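Running a quick usability test on a phone app (when you have one afternoon)

Last updated: February

Short version for people who have to do this by Tuesday. You don't need a lab. You need a phone, a quiet room, a task sheet and somebody who hasn't seen the app before.
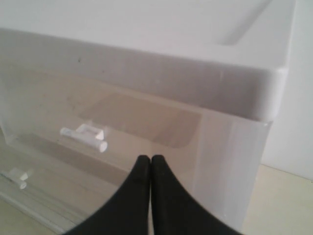 Jamis Entili
Usability lead, Harnbridge

I'll use Zerar as the app all the way through, our parking app. Swap in yours.

1. Pick the tasks

Max 5. More than that and people get tired and start clicking anything. Write each one as a goal, no button names. "Pay for two hours of parking" is fine. "Tap Extend in the Session menu" gives the answer away.

Put the easy one first. Put the one you're worried about second or third, never last.

2. Set up the phone

Do this before the person arrives:
- notifications off
- brightness up, auto-lock off
- test account logged in, fake card loaded
- screen recording on, check the free space

Our last recordings came to 354 MB each, so clear the old ones out. Then do one full run yourself. Teh test account always expires at the worst moment. 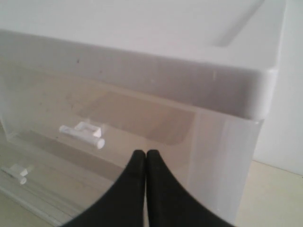 3. Run the session

Read the intro off the sheet, same words every time. Tell them the app is being tested, they aren't. Ask them to talk while they work.

Then be quiet. Hard part. If they ask "is this right?" say "what would you expect?" and wait. Count to ten in your head if you must.

Start the timer when they finish reading the task aloud. Stop it when they say done, even if they aren't. Mark it pass, fail, or pass with help. No half points.

If someone is stuck past three minutes, move on. Longest one I let run was 212 seconds and we learned nothing after the first minute.

4. Score it

Hand over the questionnaire right after the last task, before any chatting. Chat first and the scores go up, people are polite.

One row per person in the spreadsheet, one column per task. Time, result, wrong taps. Comments go in a seperate tab or you'll never sort the thing.

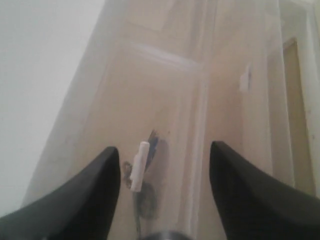

Don't average the times if anybody failed. Use the median of the passes and put the fail count next to it. We had 13 wrong taps on one screen, all on the same gray icon, and the average time looked fine.

5. Write it up

One page. Worst problem on top, with a screenshot and a quote. Then a fix, then who owns it. Send same day while you still remember what the mumbling meant.

Retest only the tasks you changed, with new people.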